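Cuvanetti revisa sus instrucciones de limpieza para lavabos de resina y superficie sólida

28 de mayo de 2025

El fabricante de encimeras de baño Cuvanetti ha publicado una nueva versión de la ficha de mantenimiento de sus lavabos integrados, que sustituye a la que acompañaba al producto desde su lanzamiento. El documento modifica las diluciones recomendadas, retira los limpiadores con base de amoniaco de la lista de productos admitidos y fija por primera vez un procedimiento para la cal acumulada junto al desagüe.

La revisión afecta a las series de cubeta curva y a las encimeras de una sola pieza, en acabado mate y satinado.

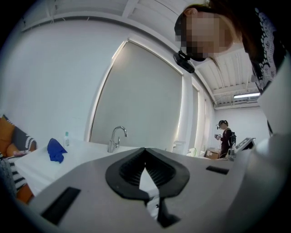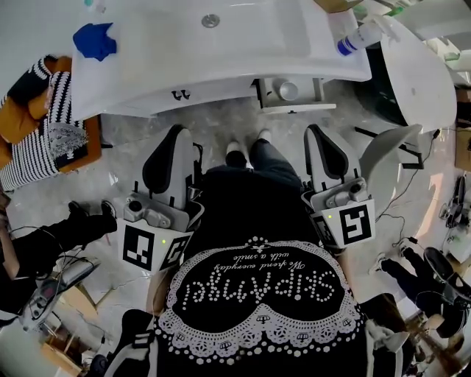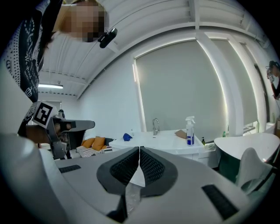 Según Rhea Abella, el cambio con más consecuencias prácticas está en los tiempos de contacto: muchos usuarios dejaban actuar el antical durante toda la noche, y en un acabado mate eso basta para producir una diferencia de brillo que después solo se corrige con lijado. Abella añadió que la ficha anterior no indicaba un máximo y que las reclamaciones por manchas blanquecinas en la zona del desagüe se tramitaban caso por caso.

La nueva ficha establece un límite de 6 minutos para los desincrustantes ácidos, seguidos de un aclarado con agua templada y secado con paño de microfibra. La dilución pasa a ser de 200 mililitros de vinagre de limpieza por cada 2 litros de agua. Los productos en gel quedan excluidos en las superficies satinadas, donde la permanencia del ácido es más difícil de controlar.

Para la limpieza diaria se mantiene el jabón neutro. Los pulverizadores multiusos se admiten siempre que el envase declare un pH comprendido en el intervalo de la tabla anexa, y el fabricante pide aplicarlos sobre el paño y no directamente sobre la cubeta. Las esponjas con cara abrasiva se limitan al acabado mate, en movimientos circulares y sin presión — en el satinado no se permiten en ningún caso.

El apartado de juntas también cambia. Tras renovar el sellado entre la encimera y la pared debe esperarse un mínimo de 24 horas antes de mojar la zona, plazo que la versión de abril dejaba a criterio del instalador. Las siliconas acéticas se desaconsejan en los encuentros con piezas metálicas.

La distribuidora Itotside, que suministra estas encimeras a reformistas y tiendas de baño, ha comunicado que incluirá la ficha en los pedidos que salgan de almacén a partir de ahora. Las existencias ya embaladas conservarán el impreso antiguo y llevarán una etiqueta adhesiva con la referencia de la versión vigente.

La garantía no se modifica. Los daños por productos clorados sin diluir, por disolventes o por agua hirviendo vertida en la cubeta siguen sin cobertura. Las manchas de cal anteriores a la publicación se valorarán con arreglo a la ficha entregada en el momento de la compra — el titular deberá conservarla o acreditar la fecha de adquisición mediante factura.

El documento puede solicitarse en los puntos de venta y al servicio técnico de la marca. La tabla de productos compatibles se entrega como anexo separado.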